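Notebook, small-object bench
24th January
Present: Tekle Wako, Petro Holovko, me (Dale Leclerc). Svetozár Sokol by phone for the last hour.

Carried over from November: Sokbridge wants an answer on dressing-table and bathroom tidying. The chore as they define it is to pick up slim items from a flat surface, turn them to the right end and stand them in a cup. A child does it without looking. Our trained policy, the one Graham calls Jiderine, does it badly, and we have been arguing over whether the fault is in the demonstrations or the fingers.

1. Upright hold

Slim black rod, vertical, hand-held grippers. The pads stand just clear of it, so any error in closing angle shows up as tilt at the far end. On the lighter sock-drawer and cutlery tasks we never had to care about that. Petro thinks the operator corrects for tilt with the wrist before noticing it. If so, the correction is in the recorded path but the reason for it is not, and the policy learns a twitch.

To do: log finger opening and wrist angle on the same plot. They are in separate files now and I keep lining them up by eye.

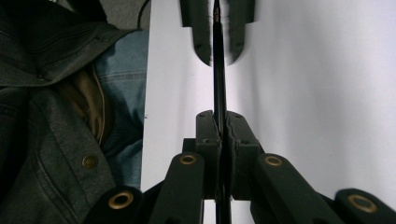
2. Pick from flat

The mascara-style brush is the worst item in the set. The bristle end is light, the handle is long and glossy, and the shaft between them is thin metal. Gripping near where shaft meets handle is the only place Tekle is happy with. Further back, the head swings down on lift. Further forward, we crush bristles.

Flat pick is also where the white surface hurts us. The handle's shadow has a soft edge and the depth estimate there is poor. Svetozár suggested a gray mat. I am against it, as bathroom counters are often white and we would only be moving the problem.

Pad wear: the foam edges fray and small bits stand out from the corners. Contact height changes as they go. Doležal quoted 300 for a batch of molded replacements, which Graham has to sign.
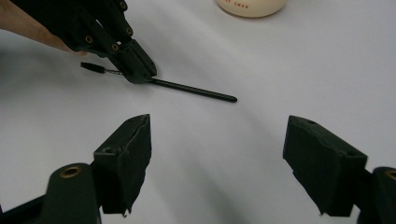
3. Two-hand turn

A brush lying the wrong way round has to be passed from one gripper to the other with the rod vertical. The order we settled on:

Close the lower jaws fully before touching the upper.
Hold still for a slow count of 3.
Open the upper jaws and back straight off, no twist.

The hold is ugly and costs time, but without it the two grippers fight. The operators feel that through the handles and ease off. The Dura arms have no such feel at the wrist, so they push until something slips. Tekle wants to try a current limit on the finger motor as a stand-in. Cheap enough, Petro has it for next week.

Bristles-down is the harder case. With the head hanging under the jaws there is very little of it to see from the side, and the policy seems to guess which end is which.
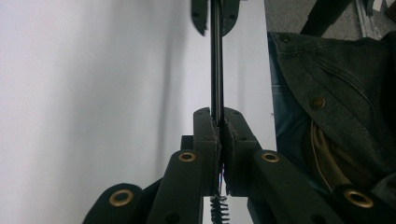 Could an arm do this in someone's house now?

Only with the items laid out apart and a person nearby to reset it. A loose pile in a drawer is still out of reach for us, and so is anything damp. Cutlery into a tray is much closer.

4. Placing in the cup

Start pose matters more than I wrote up in November. Operators who began with the grippers at uneven heights gave us paths that the arms could not follow without the elbows coming near each other. New rule: both hands level, fingers open, pointing in toward the middle of the board, then go.
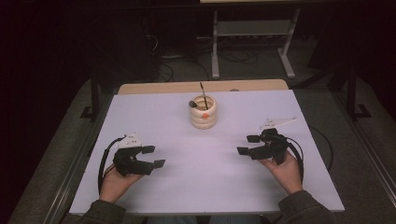

Insertion is the step I would cut from the Sokbridge quote if they allow it. The first item is easy enough. The second has to share the opening with whatever is already leaning there, and the lean is never the same twice. With the cream cup the thin stick tips to the right and the dark rounded end sits against the left of the rim, so the free space is an odd shape that our planner treats as a clean circle. Petro proposes looking down into the cup before each placement – one more head move, but the collision check would at least be checking something real. The orange dot on the front is useful as a turn reference and I would like to keep it in view at the start.

Open items

Relabel all handovers with the hold marked as its own segment (Tekle).
Finger motor limit, try 4 settings (Petro).
Ask Graham Pilkington about the pad order.
Send Svetozár the planner's cup model, including the circle assumption, before he writes to Sokbridge.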